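December 8, 2020

Backup link test, second go. Sestlow's claim is that their failover box moves traffic from the fiber line to the cellular link in under a second and that "users will not notice." I noticed.

Setup same as before: fiber through Umelen, cellular through Isport, the Sestlow box in between on firmware defaults. Pulled the fiber by hand at the patch panel. Ping every 100 ms to the outside server, one voice call up, one long file copy going.

Run 1: gap of 900 ms. Fine, that matches the brochure. Voice call clicked and carried on.
Run 2: gap of 1,433 ms. Call dropped.
Run 3: left the fiber plugged in and blocked traffic farther upstream, so the port light stayed green. The box sat there for 45 seconds before it did anything at all.

Run 3 is the one I care about. A cut cable is the easy case. In the March outage the line was up the whole time and nothing was getting through it, and as far as I can tell this box would have sat through most of a minute of that on every site. The sales sheet only talks about "link loss." I'd like to know who picked that wording.

Changed the health check interval to the shortest the menu allows and repeated run 3: 40 seconds. So either the setting does next to nothing or it needs a restart that the manual doesn't mention. Didn't restart, ran out of time.

Also not convinced the two carriers are separate. Both bills list different companies, but Stefanou leases backhaul to half the region and I can't get a straight answer on whose fiber feeds the Isport tower. If it's the same duct, we are paying twice for one failure.

To do: restart and rerun 3, ask for the route map again (in writing this time), try a call with a second phone. 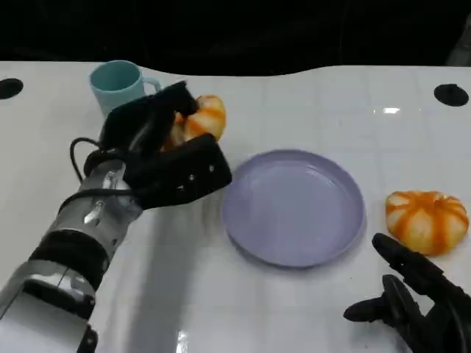
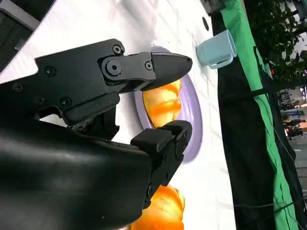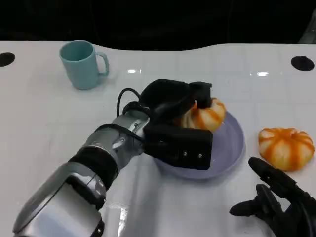
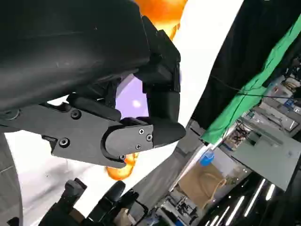

Black gripper in the second and fourth, mug in the third.

Borghild Magnusson: I'd rerun 2 as well before you blame the box for the dropped call. One bad gap out of one doesn't tell us much, and the phone's own timeout could be doing it. On the duct question I'm with you – I asked Stefanou the same thing and got a coverage map back.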